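Die Rillen bleiben

In unserer Werkstatt in Amarside wird seit Dezember darüber gestritten, ob die alten gerippten Auflagen durch glatte Platten ersetzt werden sollen. Das Angebot von Sovel liegt bei 3,079 Euro, Montage inbegriffen. Ich bin dagegen.

Das Hauptargument für glatt lautet: leichter zu putzen. Das stimmt. In den Rillen sammelt sich Staub, und mit dem Lappen allein kommt man nicht hinein. Man braucht eine Bürste und ein paar Minuten am Freitag. Eluned Parry hat das jahrelang gemacht und sich nie beschwert — jedenfalls nicht bei mir.

Auf einer glatten Platte haftet dafür alles, was flach ist. Wer schon einmal mit Handschuhen eine dünne Kunststoffschale von einer polierten Fläche heben wollte, kennt das Gekratze mit den Fingernägeln. Auf Rippen greift man darunter. Kratzer fallen auch weniger auf, und eine kleine Schraube rollt nur bis zur nächsten Vertiefung.

Dazu kommt der Rand. Die neuen Platten haben keinen, den müsste man für 213 Euro extra bestellen. Unsere haben eine erhöhte Metallleiste, und grauer Kunststoff mit Stegen und Fassungen liegt auf dem gerippten Blech so, dass man ihn gleich findet.

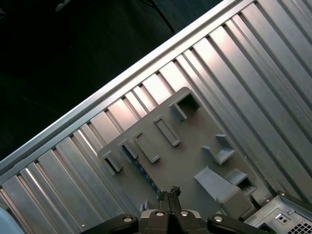 Was ich stattdessen kaufen würde

Zwei gute Bürsten für zusammen 25 Euro und eine hellere Lampe über dem hinteren Tisch. Für 300 Euro bekommt man bei Trastingate eine, die lange hält. Der Rest des Geldes kann auf dem Konto bleiben, bis wirklich etwas kaputt ist.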